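The Cumadham Anniversary Project: progress report to the Menon Fund
Prepared by Padmavathi Kurup, project lead, Kestgate
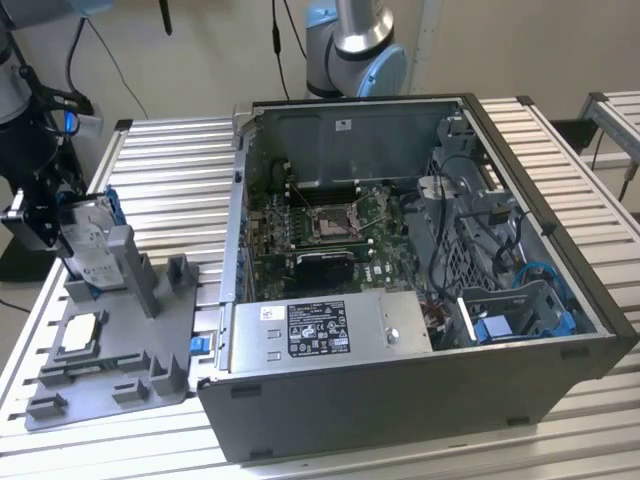
Desktop tower on its side with the cover off, and a hard disk drive at the left.

Dear Narayanan,

Thank you for your patience while I got this written. I had meant to send it in March, but we had three celebrations that month and every evening seemed to go on flowers or phone calls. I hope you'll forgive me when you read how they went.

When you agreed to fund us, the idea was to help long-married couples in Kestgate who had never had much of a party, or any wedding to speak of, to renew their vows in front of the people they love. We set ourselves a target of 24 ceremonies over the life of the grant. I am very glad to tell you that 26 couples have now signed up, and that seven of them have already had their day. The two extra couples can be managed within the budget, as a pair of sisters and their husbands asked to share an afternoon and another couple wanted only a short blessing and a cup of tea afterwards.

The celebrations have been wonderfully different from one another. Our first couple married in a registry office in their lunch hour and went back to work the same afternoon, so this time they wanted everything: the procession, the speeches, the cake in tiers. Their daughter had kept it a surprise from her father until the morning itself (goodness knows how, with half the street in on it!) and he was so overcome that we started late, and the hall kindly let us run on. Our largest party so far had 70 guests, which was as many as the room would hold, and a few of the grandchildren ate their supper on the stairs and seemed to like it there.

Deepika Fernandes has been looking after the couples from their first visit onwards. She sits down with each pair for an hour or so and asks them how they met, and she writes it up for them as a small booklet to keep. This was not in our original plan, and I know the printing has come out of the money set aside for decorations, but the families have treasured the booklets and I would like to carry on with them if you are content. We have borrowed most of our table linen from Skustance, so the decorations have not suffered.

Anil Salian has taken on the food. We did have one difficulty when the oven at the hall failed two days before a party, and he moved the whole menu over to cold dishes. The hire of a replacement oven cost more than I would have liked and is shown on its own line in the accounts.

Some things have been slower. Fewer husbands than wives come forward, and we have heard from hardly anyone on the Cumadham side of the river. Ihor Lysenko has offered to go and speak at the lunch club there, and he has a lovely easy way with people, so I am hopeful. We also had to put back one ceremony when the bride (she likes us to call her that) went into hospital. She is home now and has chosen a new dress.

For the next period we plan to hold the ceremonies already booked, to finish the remaining booklets, and to settle on a fair way of keeping a waiting list. I would also be grateful for a word with you about whether the unspent travel money might go towards cars for guests who can't manage the bus.

You would be most welcome at any of the afternoons. Deepika can send you the dates, and there is always far too much cake.

With warm thanks,
Padmavathi Kurup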